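4. Dresser un couvert

Une petite table toute simple, et voilà le coin repas Tretoslow qui prend vie !

La nappe bleue à poissons, une fourchette à manche vert et de la vaisselle lavande.
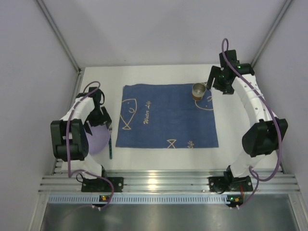
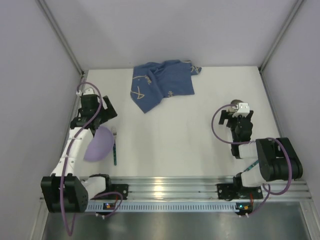
Photos : Tadhg Hayes / Pirnetti

1. Dépliez la nappe au milieu de la table et lissez-la du plat de la main — les poissons sont tellement plus jolis bien à plat !
2. Posez la vaisselle lavande à gauche.
3. Glissez la fourchette entre les deux, dents vers le fond.
4. Placez le gobelet à droite, à 15 cm du bord.

Note : le gobelet contient 200 ml.

Attention : repassez la nappe sur l'envers, jamais sur le motif.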